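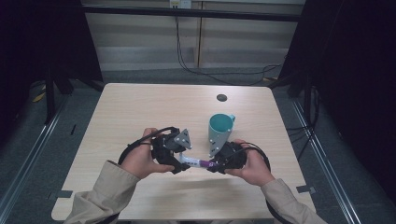
Handheld gripper fingertips creeping loose, right side slips on anything round

Asked by Zinhle Pretorius
Tags: grippers, fingertips, maintenance, calibration

Hi all, hoping somebody has been through this. I look after a pair of handheld grippers on a small table station, the kind you hold one in each hand with a cable coming off each. Flat grey triangular fingertips, held on with lots of little screws. We use them for handing small stuff from one side to the other (markers, tubes, caps, that sort of thing) and for the first couple of months they were great.

Since November the right one lets go of anything cylindrical. It closes, it feels firm in my hand, then the marker rolls down and out. If I hold the same marker with both grippers it stays put, so I guess the left is doing all the work! I've tightened the fingertip screws twice and by Saturday they had backed out again. I wrote down 480 closes between the last tightening and the first slip.

Things I tried already:
- wiped the tips with alcohol
- swapped the cables left to right, no change
- re-ran the zero routine in Rumavgate, it passes every time

Is this a worn fingertip, or is something wrong further back in the handle? I'd like to not order a whole new unit from Lorier if I can help it.

2 answers

Wian Mofokeng
Accepted

I'd bet on the mount behind the tip. We had the same thing on ours and I chased the screws for weeks before I took the whole fingertip off and found the holes underneath had gone oval. Once that happens you can tighten all day long and it'll still walk.

What I'd do: power down, unplug that side, and take the tip off over a tray (those screws love carpet, ask me how I know). Look at the holes with a flashlight. If they're still round, clean out the old threadlocker, put a tiny dab of the blue stuff on each screw and snug them in a cross pattern, a little at a time. Leave it overnight. If they're oval, replace the mount. It's a cheap part, ours was 18 dollars, and the job took me 20 minutes.

Then zero it again with the new mount on. The routine only checks that the jaw closes to the same spot, so it'll happily pass with a tip that's tilted. I close mine on a strip of paper and tug at the top, middle and bottom. If it only grabs at one end, your tip is crooked and a round thing is going to roll right out.

Oh, and check your cable. If it pulls on the handle when your hand is over the middle of the table, give it more slack. Mine was tugging the handle around every time I reached, and I don't think that helped the screws any.

fourie_bench21

just put grip tape on it. works fine for us

Comments

Zinhle Pretorius: Wian, you nailed it, two of the holes are oval and the paper only catches at the bottom. Mount is ordered. Do you bother replacing both sides at once?

Wian Mofokeng: I did, but only so they'd match. If the left one passes the paper test leave it alone.

lastedov_tech: careful with the tape, it changes the closed position so you'd have to zero again, and the glue gets gummy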